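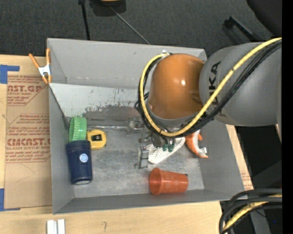

Batch log: Fornent lotion bars going grainy, plus the Pikora pump that won't pump

Status: open, mostly fixed
Opened by: me (Plavthorpe shop account)
Category: product texture / packaging

Entry 1

Okay, starting a proper ticket for this one instead of leaving notes on the backs of labels, which is how I lost the last one. I make small-batch skin care in Plavthorpe, mostly lotion bars, a body butter and a pump hand cream, and I have two things going wrong at the same time. They may have nothing to do with each other. I'm putting them both in here anyway and whoever reads it can split them up if they want.

Problem one. The body butter (Fornent line, the unscented one) has gone gritty. It feels like there are tiny grains of sand in it, and they melt when you rub them, so it isn't dirt or undissolved anything. It went into the jars smooth as pudding. I checked every jar before the lids went on because I'm fussy like that. Two weeks later I opened my own jar in the bathroom and there it was, little beads all through the top half.

Problem two. The hand cream in the Pikora pump bottles comes out fine for the first few days and then the pump just wheezes at you. Push, wheeze, nothing. Push again, a tiny sad dot of cream.

The recipe for the butter hasn't changed in ages. Shea, mango butter, sunflower oil, a bit of arrowroot, vitamin E. The shea is from a new sack though, and so is the mango, and I know how that sounds.

Entry 2

Support asked for the basics, so:

Batch size for the butter: 100 jars.
Jars: the same aluminum ones as always.
Melting: double boiler, all the fats together, off the heat as soon as the last lump goes.
Cooling: on the counter until it's cloudy around the edges, then whipped, then into jars.
Storage: back shelf, away from the window.
Has it been shipped: some of it, yes, ugh.

They also asked whether the arrowroot could be clumping. Fair question! I wondered the same thing. But arrowroot clumps don't melt when you rub them, they just sort of smear and stay chalky, and these vanish completely in a couple of seconds. I also dug out a spoonful that I'd set aside before the powder went in (I keep a plain spoonful from every batch in a little pot, it's a habit) and the plain spoonful has beads in it too. So it's the fats.

Entry 3

Reply from support, copied in so it's all in one place:

"Thanks for the detail. Beads that melt on contact are nearly always the harder part of the shea setting up on its own before everything else does. It happens when the butter cools slowly, or when it gets warm in storage and then cools slowly again. It's safe to use. Please try one small pot with a full melt and a fast chill and tell us what you get. Also let us know how warm the room was on the day you poured."

How warm was the room. Well. It was the first really hot day we'd had and I had the back door open and the fan on, and the bowl sat on the counter for most of the afternoon because it would not go cloudy. I remember being annoyed about it. I ended up whipping it when it was still pretty soft because I wanted to go home.

So that's probably my answer right there, but I'll do the test like a good girl.

Entry 4

Test results for the butter. I did four small pots, all scooped from the same gritty jar.

Pot 1: left alone. Still gritty, for comparison.
Pot 2: melted just until it looked clear, cooled on the counter. Gritty again by the next morning, and I'd say worse.
Pot 3: melted until clear, straight into the fridge. Better, but there are a few beads if you go looking for them down at the bottom.
Pot 4: melted, held warm for a good while after it looked clear, then the pot set in a bowl of ice water and stirred the whole time until it went thick. Smooth! Totally smooth, and it whipped up beautifully too, fluffier than the original if I'm being fair.

I left pot 4 on the back shelf for a week and poked it every day, and it stayed smooth. I also put a dab of it in a lid on the sunny sill for an afternoon to be mean to it, and after it set up again I could feel some grains coming back. So a customer who leaves it in a hot car is going to get beads no matter what I do. I'll put a line on the label about it.

What I changed in my instructions to myself:

- keep the fats warm after they go clear, don't pull them off right away
- ice bath, stir the entire time, scrape the sides down
- add the arrowroot once it's thick, sifted
- no pouring on hot days unless the ice is already made

I'd forgotten about the ice. My freezer makes about a cup of it before it gives up, so I bought two bags from the gas station.

Entry 5

On to the pump. I'd been putting this off because taking a pump apart is a greasy job and the little ball always rolls under the stove.

The hand cream is thick. It's meant to be thick, that's what people like about it. It's water and oil with an emulsifying wax and some cetyl alcohol, and it went into the Pikora bottles with the standard lotion pump, the one with the lock-down head. I had 13 bottles come back or get complaints, out of 199 sold. I know that isn't a huge number but every one of those is a person standing at her sink pushing on a pump that wheezes, and I feel terrible.

Things I tried, in order:

Warm water. Stood the bottle in a mug of warm water and tried again. It pumped normally while it was warm and went right back to wheezing overnight.

Rinsing the pump. Ran hot soapy water through it, then clean water, then let it dry for a day (you have to let it dry or you're putting tap water in your cream, and then you've got a whole different ticket). Worked for two days, then wheezed.

Cutting the tube. The dip tube was a touch too long and was bent over against the bottom. I trimmed it at an angle. Small improvement in one bottle, none at all in another.

Tapping the bottle down on the counter. Okay, this one worked every time, for a while. Hard taps, and the cream slumps down and the pump picks up again.

That last one got me looking at the side of the bottle with a flashlight, and sure enough there's a tunnel. The cream is so stiff that the tube sucks a hole for itself down the middle and the rest just stays put on the walls. Then the pump is pulling air. Nothing wrong with the pump at all, poor thing, I've been calling it names for a month.

Entry 6

Support says the same, and gave me three ways to go:

"You can thin the cream, change the package to an airless bottle, or sell it in a tube or jar. If you want to keep the bottles you have, we'd start with the cetyl alcohol. Bring it down a little at a time and test each version in a real bottle, and leave it several days before you judge it. Creams like this often keep thickening after they're poured."

That last bit explains a lot! I had always tested the pump on the day I filled. Of course it pumped, it was still practically soup.

I made three versions with less and less cetyl alcohol. The first was still too stiff. The second was lovely. The third pumped like a dream but felt thin on the hands and my regulars would have had words with me about it. Going with the second. It settled by day five and it hasn't tunneled, even lying on its side in a drawer, where I stuck one just to see.

One thing for anybody else doing this: check your preservative again when you change the formula. Mine goes by percent of the total, so when I took out some of the cetyl alcohol and made it up with water I redid the whole sheet from scratch. I also checked the pH on the new version and it was where it should be.

Entry 7, 23 May 2021

Messages went out to everyone who bought the gritty butter or a bad pump. I wrote that the butter is perfectly good to use and the beads melt on the skin, and that I'd swap it for a smooth jar if they want one. Most people said they hadn't noticed or didn't care. One lady said she likes the beads and could I please keep making it that way, so she's getting the leftovers with my blessing.

For the hand cream I'm sending a new bottle to anyone who asked, and I told the rest about tapping it on the counter so they can at least get the use of what's in there.

The shop in Cabrera that takes my lotion bars wanted to know if those are affected. No. The bars have enough beeswax in them that I've never seen a grain in one, and I cut two from the current batch in half to be sure. They do soften in the heat though, so I asked them to move the basket off the counter by the window before June.

Still open:

- Label line about hot cars and melting. I have wording, it doesn't fit on the small jar.
- Does the new sack of shea behave differently from the old one? I've got a bit of the old left and I want to run the two side by side, same day, same ice bath.
- What to do with the pump bottles I haven't filled yet. If the second version still behaves after a month I'll fill them, otherwise they're going to be for body wash.
- The ball from the pump I took apart is still under the stove.

Please leave the ticket open until I've done the shea test. I'll add it here as a new entry.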